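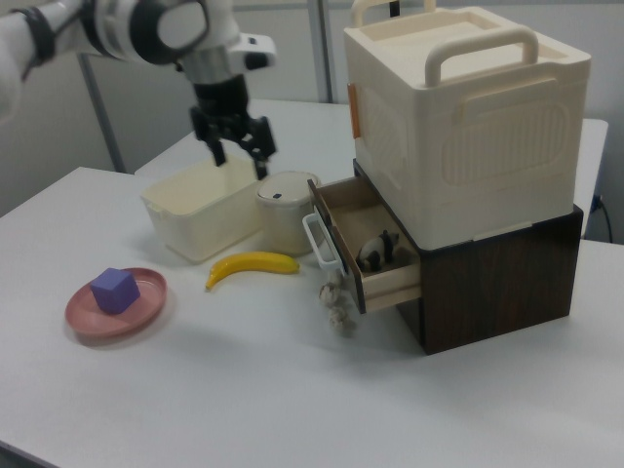
How many demonstrations does a tabletop arm need before it can handle a new arrangement of familiar objects? In our experience, about 30 per task were enough to get a usable first policy, provided the starting layout was changed between them.

3.2 Collecting the demonstrations

All demonstrations were gathered at the Sestbridge site by teleoperation. The operator moved a hand controller and the arm followed, while the Imbridge logger stored joint positions, gripper state and the camera streams on a shared clock. We kept the task list short. It covered moving an object between the plate and the bin, placing an object in the drawer, and opening or closing the drawer by its handle. Each task was given a single written instruction, and the operator read it aloud before starting so that it could be matched to the recording later.

Layouts were changed by hand. We did not use a printed grid, as an earlier round with fixed positions had produced a policy that went to the same spot whatever was on the table. Operators were told to move the bin and the plate freely within reach of the arm, and to leave the cabinet where the drawer could still be pulled out. Figure 3 gives one view of the workspace with the gripper over the handle of the partly open drawer.
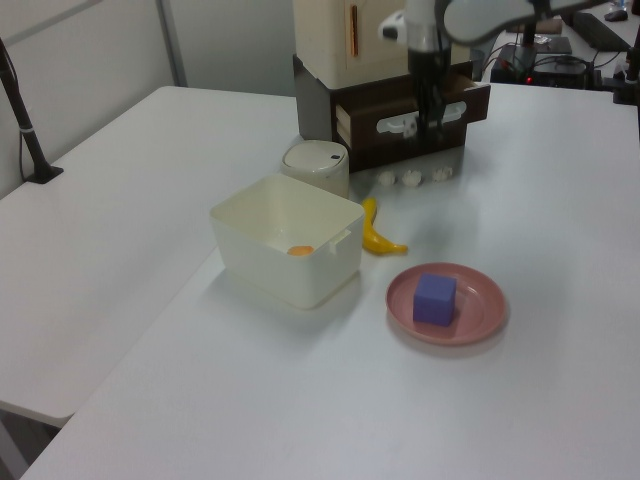

Figure 3. Workspace with bin, plate and drawer cabinet.

Recordings were checked in the Karis viewer on the Monday after each round. Mafalda Amaral marked the start and end of every attempt and threw out those in which the operator had stopped for more than 5 seconds or had let go of the controller. Attempts with a failed first grasp were kept if the operator recovered without help. We had removed these in the pilot, and the policy trained on what was left tended to close on air and carry on to the next step.

Drawer tasks took longer to record than the others and had the highest share of rejected attempts. Most rejections came from the gripper slipping off the handle. We slowed the arm near the cabinet, which helped, though it made the recordings longer. The Tavares baseline in Section 4 was trained on the same set, with the same attempts left out.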